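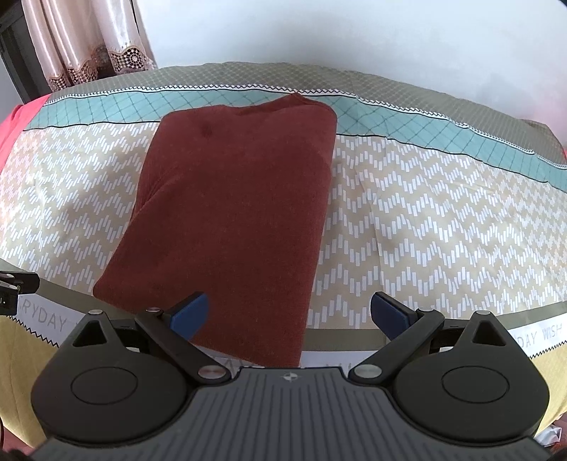
Which pressing of the Semcombe live album should I look for?

EngelbertZ
Posted Thursday, March 7, 2024
Hi everyone, long-time reader and very occasional poster. I finally have a turntable again after years without one, and the first record I want back is Trilgate's Live at Semcombe. My brother had it when we were kids and we wore out side two, mostly for the long version of "Eva" with the crowd singing the last chorus. I see two versions for sale, the original double and the single-disc reissue. Is the double worth the extra money?

steiner_side_b
Yes, get the double! The single disc fades "Eva" out before the crowd comes in, and if that's the part you remember you'll be heartbroken. Look for 1485 scratched into the run-out on side one. My copy is a little noisy in the quiet songs, but I've had it so long I'd miss the crackle.

Notburga Trummer
I have to disagree a bit with my friend above, much as I love the original. The reissue (number 3439 on the spine) sounds far better to me – you can hear the bass player for once, and the drums don't sound like they're in the next building. You do lose three songs, and one of them was a drum solo, so make of that what you will.

steiner_side_b
The drum solo is the best thing on side three and I will not hear a word against it.

lowtide_Pam
I was at one of the Semcombe shows, the second night, in June, and the band came back for five encores. I still think the studio "Eva" is the better song, sorry! It's slower and sadder, and she sings it like she means it.

EngelbertZ
Thank you all, this is so kind. Pam, I'm very jealous. I think it has to be the double for me, noise and all – the crowd is half of why I want it. Notburga, does the reissue keep the spoken intro to side two?

Notburga Trummer
It does, but they trimmed the joke about the bus.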